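Chapitre 4
Règles de mise en service des bras manipulateurs de table

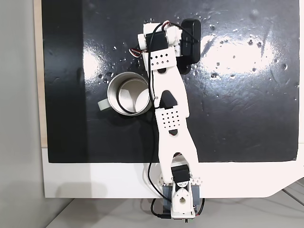 Le présent chapitre traite des bras légers à servomoteurs, fixés au bord d'un plan de travail et commandés depuis un poste voisin. Les règles exposées au chapitre 3 pour les cellules fermées ne s'y transposent pas directement : l'enceinte grillagée y est rare, l'opérateur travaille à portée de main et l'énergie cinétique mise en jeu reste faible. Les dommages constatés concernent surtout le matériel – connecteurs arrachés, pignons ébréchés, objets projetés hors du plan.

4.1 Objet et domaine d'application

Sont visés les manipulateurs dont la structure est réalisée en tout ou partie par impression 3D et dont les articulations sont entraînées par des servomoteurs apparents. Les bras montés sur base mobile relèvent du chapitre 6.

Les prescriptions s'appuient sur le référentiel interne Varberg, rédigé par Ok-hee Gil et Min-kyu Na pour les ateliers de Grovamside, puis révisé après dépouillement de 344 fiches d'incident. La révision a supprimé 21 articles jugés redondants et réécrit en entier la partie consacrée au câblage.

4.2 Définitions

Volume balayé : ensemble des points que peut atteindre une partie quelconque du bras, pince et câbles compris. On prendra garde à ne pas le confondre avec le volume utile, défini par les seules positions de l'organe terminal.

Surface de travail : plan sur lequel reposent les objets manipulés. Une surface brillante ou mouillée est autorisée sous réserve des essais du paragraphe 4.5, les reflets pouvant perturber la localisation des objets par vision.

Câble libre : tout conducteur non solidaire d'un segment sur une longueur supérieure à celle du segment lui-même.

4.3 Fixation de la base

La base est bridée au bord du plan avant toute mise sous tension. Le serrage est contrôlé bras tendu, dans la configuration où le moment de renversement est maximal. Aucune carte électronique ne doit se trouver sous le point de chute d'un objet saisi ; à défaut, elle est placée sous capot.

4.4 Cheminement des câbles

Un câble qui longe le bras doit conserver une boucle de mou à chaque articulation. Il ne traverse pas les récipients posés sur le plan et ne s'appuie pas sur leur rebord : un mouvement du poignet suffit alors à entraîner le récipient. La partie qui descend au sol est maintenue par un collier au droit de la base – l'enroulement libre au pied de la table n'est pas admis en exploitation.

Les fils des servomoteurs du poignet font l'objet d'un examen séparé. On vérifie, bras hors tension, que leur boucle ne peut s'engager entre deux pièces dans aucune position extrême.

4.5 Essais préalables

Jae-in Na et Ye-rin Yook ont proposé une séquence de 766 cycles à vide, suivie d'une reprise complète du contrôle visuel. Cette séquence est détaillée dans les paragraphes suivants, avec les critères d'arrêt applicables à chaque articulation.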